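Pince à main Druseo – questions fréquentes

Le kit de collecte de gestes, version tissu. Loué ou vendu par Flondgate.
Page tenue par Nermina Petek, mise à jour le 27 novembre. Réponses courtes, on complète quand on a le temps. Pour le reste, écrire au support.

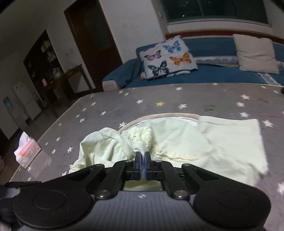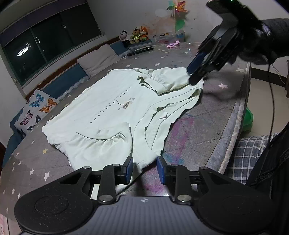 Pinces Druseo à mors bleus, avec des vêtements vert menthe. Tissu à étoiles dessous.

C'est quoi exactement, le kit ?
Deux pinces à main, une paire de gants noirs, les câbles, une mallette, l'accès au logiciel Puredstead. On tient la pince, on fait le geste, tout est enregistré : image, ouverture des mors, trajectoire. Pas de bras robot dans la boîte. Le bras, c'est vous qui l'avez déjà, ou pas encore.

Faut-il un robot pour commencer ?
Non. Beaucoup de clients collectent d'abord et choisissent le bras après. Les fichiers s'exportent dans un format ouvert, voir la doc Puredstead, chapitre export.

Une pince ou deux ?
Pour attraper un objet et le poser, une suffit. Pour plier, deux. Une manche se rabat bien à une main, un sweat à capuche entier beaucoup moins. Si une seule personne travaille, elle tient les deux. A deux personnes ça marche aussi mais la synchro des gestes est moins propre – à éviter au début.

Ça attrape quoi comme textiles ?
Coton, molleton, éponge, jersey. La dentelle passe, en serrant doucement. La soie glisse, on ne va pas vous mentir. Pour les tissus très fins, demander les mors souples (option, même prix que les mors de rechange).

Et les bords-côtes, les ourlets ?
Prendre juste derrière la couture, pas dessus. Jae-in Lim a fait une petite vidéo là-dessus, lien dans l'espace client.

Il faut un studio ? Un fond uni ?
Non et non. Un canapé, un lit, une table, peu importe. Les fonds chargés sont même les bienvenus si le robot doit travailler chez des gens ensuite. Par contre une surface stable, et assez de place pour étaler le vêtement.

Le soir, avec la lumière du plafond, ça va ?
Oui. Allumez tout. Pas de lampe de poche, pas de lumière qui bouge.

Combien de démonstrations par tâche ?
On conseille 300 pour un pliage simple. Avec 30 vous verrez déjà si votre protocole tient debout, alors faites ces 30 là d'abord, regardez-les, corrigez, et seulement après lancez le reste. Changez de vêtement souvent. Changez aussi la position de départ : en tas, à plat, retourné.

Je rate un geste, je jette tout ?
Non, marquez la prise comme ratée dans le logiciel et recommencez. Les ratés servent, ne les effacez pas svp.

L'autonomie ?
2 heures par pince. Câble branché, pas de limite, mais faites passer le câble derrière le poignet, sinon il se retrouve dans le vêtement.

Les gants sont obligatoires ?
Recommandés. Ils évitent que la peau apparaisse d'une prise à l'autre et la poignée tient mieux. Tailles S à XL, à préciser a la commande.

Comment nettoyer les mors ?
Chiffon humide, un peu de savon. Pas d'alcool, le bleu durcit et accroche moins. Les peluches de coton s'accumulent vite, un coup toutes les heures c'est bien.

Une pince se ferme de travers, que faire ?
Souvent une vis de pivot déserrée. Clé fournie dans le couvercle. Resserrer sans forcer, relancer la calibration. Si ça continue, renvoyez-nous la pince, port à notre charge pendant la garantie.

Je vois des visages ou des affaires perso dans mes enregistrements.
Puredstead floute les visages à l'import, case à cocher. Les objets non. Rangez avant, ou découpez après.

Prix ?
Location : 197 euros par semaine, kit complet, logiciel compris. Achat : sur devis. La première semaine de location est déduite si vous achetez ensuite.

Délais ?
Les kits de location partent sous quelques jours. A l'achat c'est plus long, le lot de septembre est épuisé et le suivant est en montage chez Cao.

Vous pouvez collecter à notre place ?
Oui, service sur devis. Vous envoyez la liste des tâches et les vêtements si vous y tenez, Bronisława Grabowska s'occupe du planning et Jingyi Tan relit les prises avant livraison. Vêtements rendus lavés, pas repassés.

Question pas dans la liste ?
Formulaire de contact, objet « kit tissu ». C'est Moushumi Saha qui répond, en français ou en anglais.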